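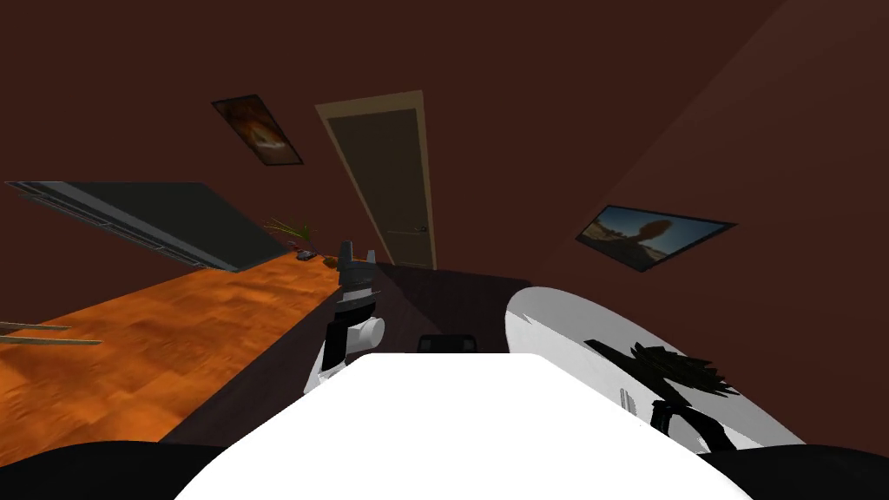
Capítulo 4. La visita técnica como fuente de estudio

La jornada de puertas abiertas de Plukia, celebrada en abril, ofrece el punto de partida de este capítulo. Los asistentes siguieron en pantalla el entorno simulado Tolari, con un robot de dos brazos situado en una habitación de paredes rojizas; la pinza izquierda, alzada y entreabierta, permite introducir el concepto de efector final — elemento que se estudiará en el apartado 4.2.

El alumnado deberá distinguir entre la vista general y la vista próxima a la pinza, y consignar ambas en el cuaderno de visita.

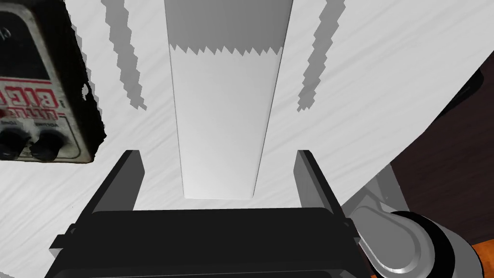

Figura 4.2. Pinza abierta ante un bloque gris claro. Entorno simulado.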